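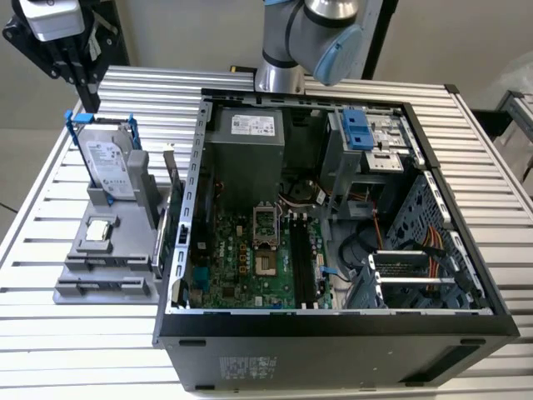 Figure 3. The tower on its side, side panel removed, CPU retention bracket lifted.

Medov, March

Section 3. Fitting the processor

This section is for the person who rebuilds an office tower with a processor from the spare parts stock. It starts from the state in Figure 3: the case is open, the cooler is off and the socket is empty. If your computer is not yet in this state, please go back to Section 2.

You will need:
The processor, still in its plastic tray
Thermal paste, a fresh tube
A lint-free cloth
A long cross-head screwdriver
A wrist strap, clipped to bare metal of the case

Caution: Disconnect the mains cable before you begin. Press the power button once after disconnecting and wait 85 seconds.

3.1 Preparing the place

1. Lay the tower flat, with the open side up. The table must be stable and have good light.
2. Move the power cables away from the socket. They should not hang over the board while you work.
3. Put on the wrist strap.

3.2 Looking at the socket

4. Check that the lever is released and the metal frame is fully open. If it is only half open, lift it gently until it rests by itself.
5. Look at the pins from two different sides. All rows must look even. One pin which shines differently from its neighbours is usually bent.

Caution: Do not touch the pins with a finger, a cloth or a brush. Do not blow on them. If a pin is bent, stop and bring the computer to Joyce Mosoti at the repair desk.
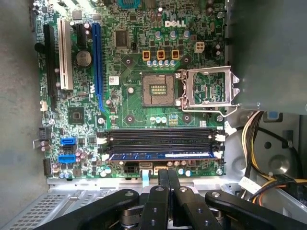

Koech workshop, March

The socket is easy to find from the DELL logo on the board. Around it are the four mounting holes, one near each corner, which you will use later for the cooler. The round silver battery between the expansion slots stays in its holder during all this work.

3.3 Inserting the processor

6. Hold the processor only by its edges. Find the small triangle on one corner and the notches on the sides, and compare them with the socket.
7. Lower it straight down. Do not slide it and do not press it. It must lie flat by its own weight.
8. Close the metal frame over the processor.
9. Push the lever down and hook it under its catch. Some force is normal at this step.

Note: If the lever needs very much force, open it again and check the notches.

3.4 Cooler

10. Clean the bottom of the cooler with the cloth and put a small drop of paste on the middle of the processor.
11. Place the cooler over the four holes. Turn each screw a little, always going to the opposite corner next, until all are firm.
12. Connect the fan cable again.

Write the job number on form 233 and continue with Section 4, Memory. Corrections to this section go to Jianguo Lu.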